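In defence of the mismatched table

My mother-in-law owned a dinner service for twelve, cream with a thin gold line, and in all the years I knew her I ate from it perhaps four times. It lived in a cabinet in the dining room at Urport, with a key in the door, and the key lived somewhere else again. When the house was sold the service went to a cousin, who has a cabinet too.

I think of that set often when I lay our own table, which is a muddle of colours and has been since we moved here in 2000. We have never owned six of anything. We have a purple bowl and an orange one, and neither goes with the other or with the tray, which is green. I love them all dearly. The children learned to share out soup by colour long before they could be trusted with a ladle, and they knew perfectly well whose turn it was for purple.

People are kind about it. A neighbour once offered me her old white set, boxed and ready, and I could tell she had been working up to it for some time. I thanked her and said I'd think it over – and I did, all the way home – but I couldn't see where we would put the things we already had, and I wasn't going to send them out to the shed on account of some plates.

My view is a simple one. A matching set asks you to look after it as a set. Chip one bowl and you have spoiled the lot, or at least it feels that way, and so you start saving it for best, and then for guests, and then for guests who are careful. Odd bowls ask for nothing of the kind. If one breaks you are sorry for that one, you sweep up, and on the next trip to the shops you bring home whatever colour takes your fancy.

They also get used for everything. A bowl from a service is a soup bowl or a dessert bowl and seems a bit offended to be given anything else. Ours have held pancake batter, lemons, buttons and a sick budgie. The little metal cup is the right size for a mouthful of vinegar, and that is mostly what it gets, although my husband Cyprian has other ideas on a Christmas afternoon.

I will grant the other side this much. A long table laid all in one pattern is a lovely sight, and I have been grateful to sit at one. I would only ask the people who own such things to take them out in January, on a plain evening, with leftovers. Put grapes straight on the wood beside them and let everyone reach across. The gold line can stand it, and so can you.
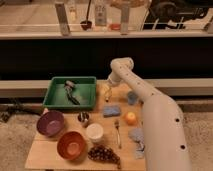 Words: Jolanta Olszewski
Aug 7, 2021

Purple, orange and green on our table, with the grapes down at the front and the small metal cup beside the white one.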